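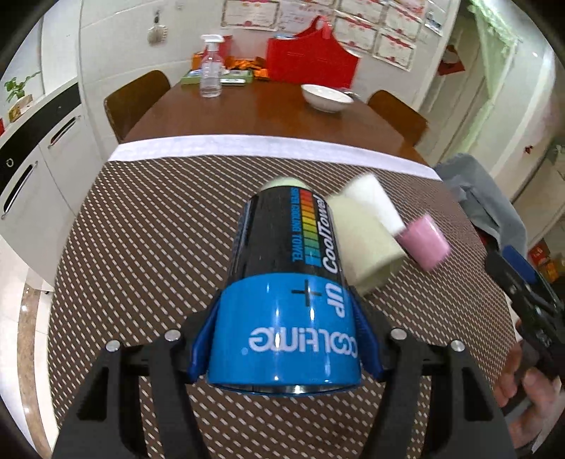 Enville Household Technology Circle
Minutes of the August meeting

The meeting was opened at 7 p.m. on Monday. The minutes of the previous meeting were read and accepted with one correction: the Vonel gripper was returned in June and not in July.

1. Table chores

The members discussed again whether a machine can clear and arrange a table in a normal home. Opinions were divided. One side said that the picking up is almost solved, if the thing is a cup or a can and there is enough space for the fingers. The other side answered that a home has very few such things standing alone. Chairs are near, jackets hang on the table, and a cup can lie on its side with the opening to any direction.

It was noted that round containers remain a difficulty. A person takes a container, sees that it is upside down and turns it in the hand without thinking. For two fingers this is a second task, and often the container must be put down and taken again from another side. A member who worked with the Amudis arm reported that in her trials it placed a container correctly in 66 cases, but she did not count the cases where she had to stop it by hand. The meeting asked her to count them also the next time.

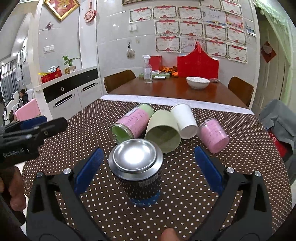
Cups were discussed for a longer time. A paper cup changes its form when it is pressed, and a plastic cup does not, so the same force is not good for both. It was proposed to keep paper and plastic cups mixed in our trials, as they are mixed in real homes. Accepted with 9 votes for and 3 against. Those against wished to finish with plastic cups first.

2. Shop floor

The visit to the Carvalho packing hall was reported. The machine there closes boxes very well and does not get tired. Putting small packets in the boxes is still done by people. The shift leader told our group that she does not expect a change next year. One member found this too pessimistic and asked to have it written in the minutes.

3. Laundry

Postponed again. The folding report is not ready.

4. Money

The account stands at 1843 dollars. The purchase of new finger pads was approved. The offer for a second-hand arm was not approved, the price being too high for a model without spare parts.

5. Other matters

The members are reminded to write down which hand they used in the two-hand trials. In several notes it is missing and the results cannot be compared.

The question if a machine can do the dishes in our homes was put to an informal vote, as every year. The majority answered "not yet."

The meeting was closed at 8:40 p.m.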